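About Brurkora

Brurkora provides office care and waste services to schools, clinics, and small businesses. The company was founded by Neville Goodall, who remains its director, and it operates from a single building in Sodton. Our work covers daily cleaning, trash and recycling collection inside the building, carpet care, and the supply of liners, bins, and paper goods.

We began with one contract, a dental practice that needed its trash taken out every evening before 6 p.m. Today our crews look after 3727 bins. Each is recorded by room, size, and liner type, and the record is reviewed with the client every July.

Our Approach to Everyday Waste

Small wastebaskets receive little attention in most cleaning contracts. At Brurkora they are the first item covered in training, and they are inspected as closely as floors and restrooms. A liner that slips down inside the bin leaves the container dirty and makes the next change slower.
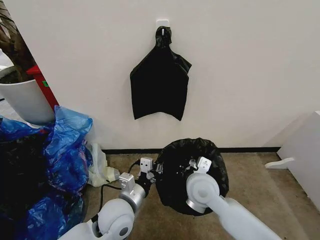 Our standard for an office bin has remained the same for 11 years. The liner must be the right size for the container, opened fully, and turned down over the rim on every side. A black liner folded over in this way can hide the wastebasket itself, and our clients in reception areas often prefer that appearance. On carpeted floors the bin is kept close to the wall, clear of the walking path. The next liner may be kept on a small adhesive wall hook above the bin, where the crew can reach it without returning to the cart. This arrangement was introduced by Maysoun Karaki, our Training Manager, and is now offered to all clients at no added charge.

Hooks are placed only with the client's permission. They are removed at the end of a contract, and any mark left on the paint is made good by our own staff.

Training and Inspection

New employees complete 30 hours of paid instruction before they are assigned to a building. The first sessions take place in our training room and deal with liners, bins, and safe lifting. Employees practice opening a bag fully before it goes near the container - a simple matter that saves a good deal of time over an evening shift.
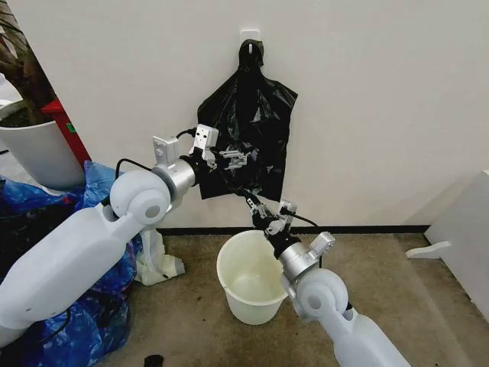

They then move on to tying and carrying full bags, separating recycling, and cleaning the inside of a bin when a liner has leaked. Carpet care and restroom work follow in the second half of the course. Each new employee works beside an experienced crew leader until both agree that the training is complete.

Inspections are carried out without notice. A supervisor visits each building, checks a selection of rooms, and scores the work out of 100. The results are sent to the client and the crew on the same morning. Where a room falls short, the supervisor returns within the week to look at it again.

Clients are invited to comment on our service at any time, and their remarks are shared with the crews concerned.
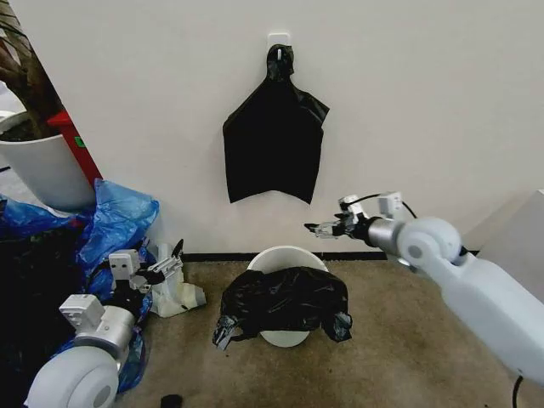

Fadi Awad wrote to us that his front office had stopped running out of liners in the middle of the day, and that his staff now change a full bag themselves when the crew is not in the building. He asked whether the same arrangement could be extended to the copy room and the staff kitchen. Both have been added to his schedule.

Supplies

Brurkora stocks liners in clear, white, blue, and black. Our main line is sold under the Zallix name and is available to clients who do their own cleaning as well as to those under contract. Orders placed before noon leave our stockroom the same day. Matúš Zelenák manages the stockroom and can advise on liner sizes for older or unusual containers.
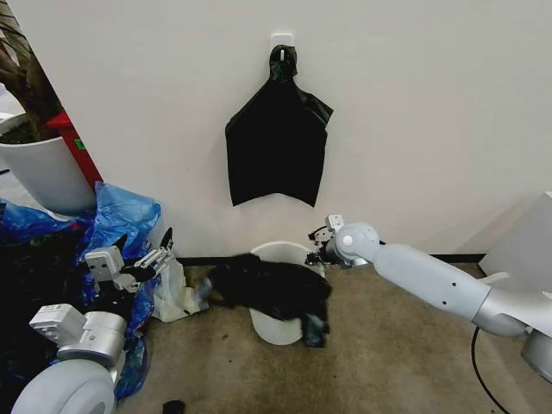 Black liners for a small white office bin, with one kept on the wall hook.

Contact

Inquiries about new contracts should be directed to Aisyah Wuisan in Client Services. Existing clients may speak with their supervisor or leave a message at the front desk, which is staffed until 5 p.m. Visits to the training room can be arranged on request.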